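Section 5: Setting Up Price Alerts and Stop Orders

Before you start, make sure your Trekon account is linked and funded. An alert will fire happily on an empty account, and you will get to watch the trade from the sofa.

5.1 Creating a price alert

1. Open the Watchlist tab and tap the instrument you want.
2. Tap the bell. If the bell is gray, your data feed is delayed and you need to go back to Section 2.
3. Enter the trigger price. Use a period for decimals. Umon reads a comma as a thousands separator and will wait patiently for a price the market may reach in your grandchildren's time.
4. Choose Once or Repeat. Repeat sends a message each time the price crosses the line, and on a choppy afternoon that can mean 248 messages.
5. Tap Save.

Note: Alerts expire after 29 days. There is a reminder the day before, filed under Promotions by most email programs.

5.2 Attaching a stop order

1. Open the position and choose Add Stop.
2. Pick Fixed or Trailing. A fixed stop stays where you put it, provided you leave it alone.
3. For a trailing stop, enter the distance in points. The box accepts anything from 5 to 157.
4. Check the side. Sell stops go under the current price for a long position, buy stops go over it for a short.
5. Tap Confirm, then look for the order in the Pending list. If it isn't in the list, it doesn't exist, however firmly you remember tapping.

Caution: A stop order becomes a market order once triggered. In a fast market the fill can be worse than your stop price, sometimes by enough to spoil dinner.

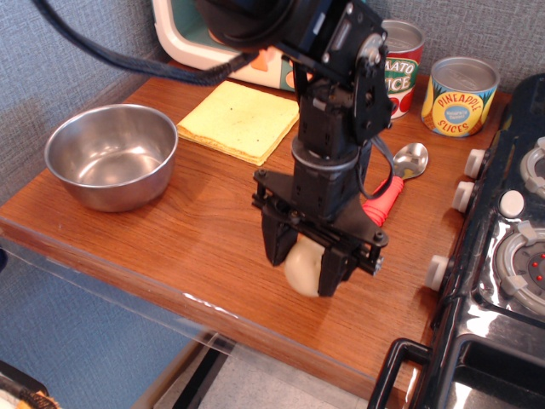
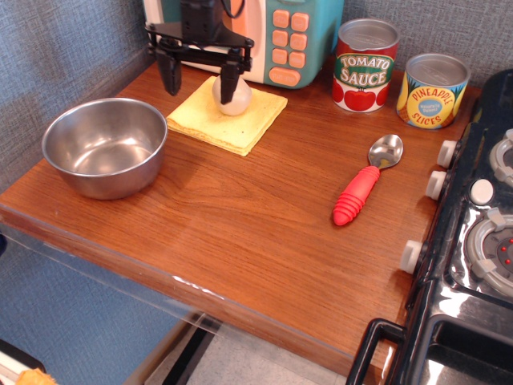

Gönül Uysal wrote in to say that her trailing stop went back to fixed whenever she edited the position size, and that she only noticed after the price had come all the way back down. She would like this printed in large type. We don't have large type, but she is right: changing the size resets the stop to Fixed. Re-enter the distance after every edit and confirm again.

5.3 Removing a stop

1. Go to Pending and swipe left on the order.
2. Tap Cancel Order. Tapping Close Position sells the whole thing, and the two buttons are neighbors.
3. Wait for the status to read Canceled before placing a new stop.

Stops set through Grinik do not appear in Umon and have to be removed there.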